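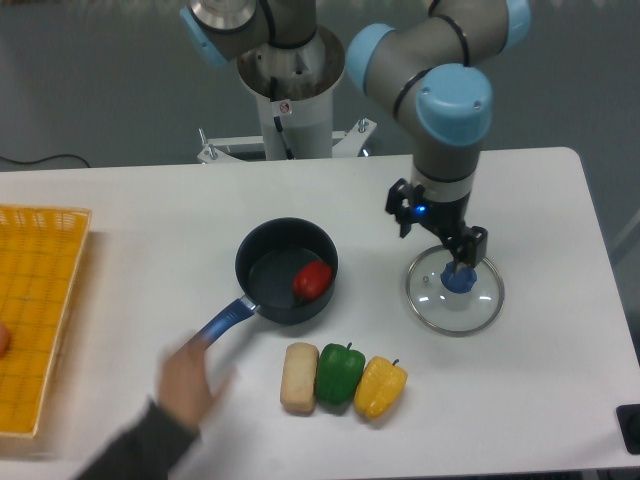

*Wrist view is separate, this one is the head camera. Gripper on the lid knob, pan to the left.*

**ondora_bench** - June 2, 2022

Lid task, two arms, teleoperated. We have 750 demos and the policy still closes early on the knob about a third of the time. The lid is clear glass on a white table, so the head camera gets the rim and the knob and not much else. Would you collect more by remote, or switch to hand guiding for the grasp?

**moffat7**

Hand guiding. You feel the contact through the arm. With remote control and no force feedback, operators close when it looks right on the monitor, and the policy copies that.

**kt_relay**

Disagree. Hand guiding puts your body in the head camera for every grasp. There is already a hand going for the pan handle in your picture. If that is in some episodes and missing in others, the policy will use it as a cue.

> You feel the contact through the arm.

The policy doesn't, unless torque is logged.

**ondora_bench**

Torque is logged at the joints but not used as input. Hands show up in 141 episodes, mostly during resets. I trim by timestamp and the May batch was trimmed badly.

**moffat7**

Then retrim before collecting anything. I still think 50 guided grasps with the head camera masked would beat another week of remote.

**civeo_user**

Check the delay between the gripper command and the gripper state too. Ours was off by four steps and looked exactly like closing early. Moving the peppers between episodes did more for us than a new lid position, by the way.

**ondora_bench**

Delay is three steps. Shifting the labels and retraining on the trimmed set tonight.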